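Wadatbridge uke night moves to bigger room

June 2024

The Wadatbridge ukulele night has outgrown its back room and is off to the Ornmont hall from next month. Same start, 8pm, doors a bit before. Entry still free, bring your own uke if you've got one – 20 loan ones if you haven't, first come first served.

Craig Cowie, who runs the beginners' table, says the old place was getting daft. "We had people strumming on the stairs. You couldn't hear the count-in." The new hall seats up to 600, so no more stairs.

Beginners' half hour stays as it is. C, F and G7 to start, then a slow go at one song. After the break its the full group, two new songs a month, sheets on the chairs. Anyone stuck on barre chords can stay behind for a bit of extra help.

Also new – a low G session, run by the Barus trio. They'll cover restringing, which most of us put off for far too long, and a few easy fingerpicking patterns. Bring a set of strings and some snips. Pană, the duo who played at the December social, are back as well with a short set to close the first night.

The raffle made 1,020 pounds over the year, all of it going on tuners, stands and a second PA speaker. Parking is round the back of the hall, not on the verge plese. 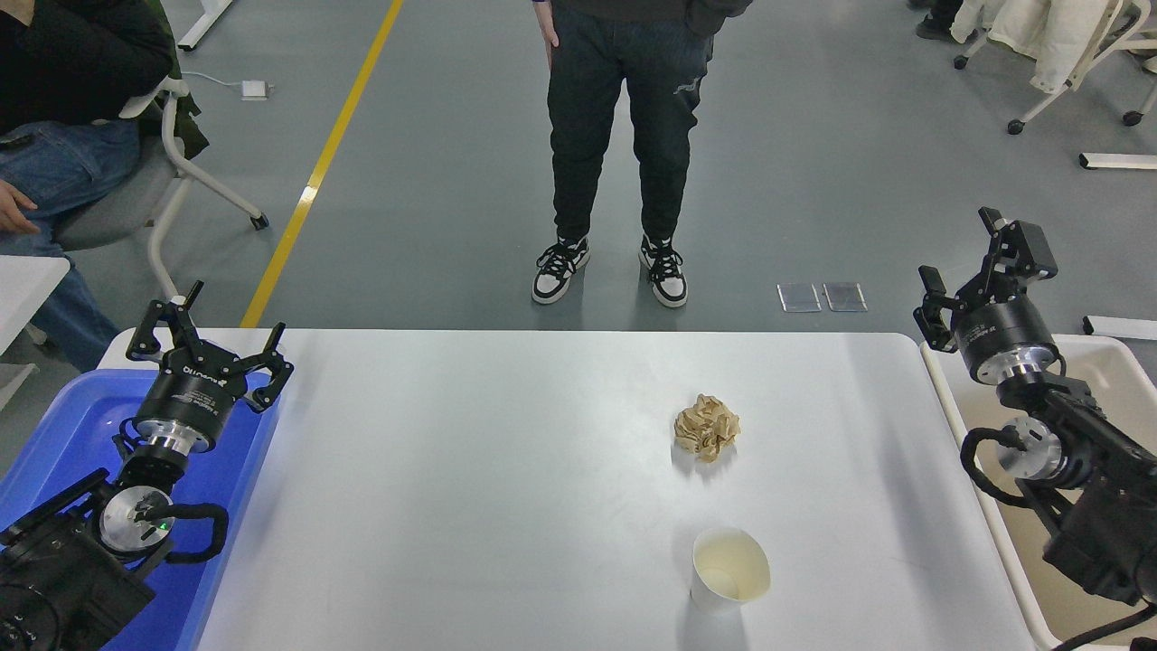

Paper cup and crumpled paper on a white table.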